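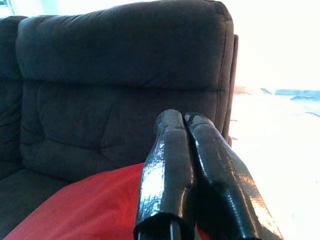 Tufting (upholstery)

Tufting is a way of shaping padded furniture by pulling the cover down into the filling at chosen points and holding it there with thread, a button or a hidden tie. It is one of the oldest tricks in the upholsterer's trade and still one of the most rewarding to look at, with folds that catch the light differently all day long!

Purpose

Loose filling such as horsehair, wool or feathers shifts under a sitter's weight. Stitching through the cushion keeps it in place, and the pull of the thread makes the gathered folds that most people think of first.

Main types

Diamond tufting sets the ties in staggered rows joined by pleats. Biscuit tufting uses a plain square grid. Blind tufting leaves out the button, so the cover gathers softly around a stitch (a favorite for big, pillowy back cushions). Channel tufting runs in straight lines, and is counted by some makers as quilting.

Regional practice

The workshops of Moura favored deep diamond work over wool, with ties set up to 5 inches apart. In Ternel the habit was shallower, and a full chair back might carry only 4 ties. The Bamard pattern book lists 32 layouts, 28 of them for sofas, and it is a joy to leaf through.

Care

Dust gathers in the folds and is best lifted with a soft brush before vacuuming. Snapped ties can often be replaced from the back of the frame.

See also: Button (upholstery); Quilting; Trellora stitch

Last edited 23/02/2018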